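The Gray Floor Question

My sister is redoing her downstairs and has been sending me links. Every link is a gray floor. Gray oak, gray ash, something called driftwood, something called Nordic fog. I asked her what was wrong with the floor she has, a yellowish oak with a dark patch where the previous owners kept a piano, and she said it "dates the house." The house was built in 1939. I think the date is out of the bag.

I've been suspicious of gray wood for years, and I'll admit some of that is plain stubbornness. But I did go look at some. There's a showroom in Mernlow that carries the Skivivton line, and I went on a Monday, when I figured they'd be bored enough to answer questions. The guy who helped me was polite. He told me gray was "timeless." I asked him what he'd been selling ten years ago and he said espresso. I asked if espresso had been timeless and he went to find a brochure.

The brochure says the color "works with everything." I hear this a lot and I don't believe it. Put a gray floor under a warm brown wall and each one makes the other look like a mistake, at least to me. My sister's dining room has brown trim that she has no plans to paint, because painting trim is miserable, and so she'd be paying for a brand new floor that argues with the room on the first day.

She also uses the planning program on the store's website, where you can try out walls and floors before you buy. I spent an evening with one of those myself. It's fun for the first 20 minutes and then you realize you've been comparing six grays.
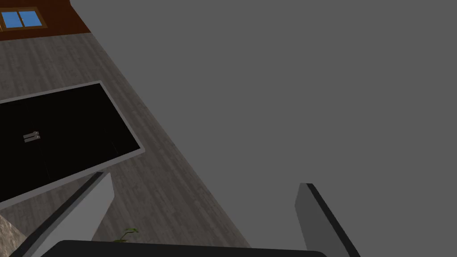

Gray wall, gray wood floor, and a bit of reddish-brown wall at the top left.

My trouble with the planning programs is that nothing in them has ever been lived on. No dog has gone across it. I wanted to see a gray floor with some years on it, so I asked my friend Randa Srour, who put one in when she moved to Mansilla. She let me come over and stare at it. Her verdict was that it's fine. It hides dust, shows every crumb, and in the winter she thinks the living room feels like a parking garage. She's bought two rugs to cover it — both orange.

Then there's the money. The quote for my sister's front room was $793 for the material alone, and that was the one on sale. A second place came in at $782 and I could hear her getting excited over the eleven dollars. Neither price included pulling up the old floor or whatever they find under it. Lewis Halliday, who did my kitchen, says he'd sand the oak and put a clear finish on it, and that the piano patch might lighten some or might not. I liked that he said "might not." The brochure never says that.

I'm sure somebody reading has a gray floor and loves it. Good. Tell me how long you've had it, though, and whether you picked it or it came with the place. I've asked five people so far and the ones who picked it all used the word "clean," and I can't get any of them to say what they mean by it.

My sister has ordered samples. They're supposed to come in September.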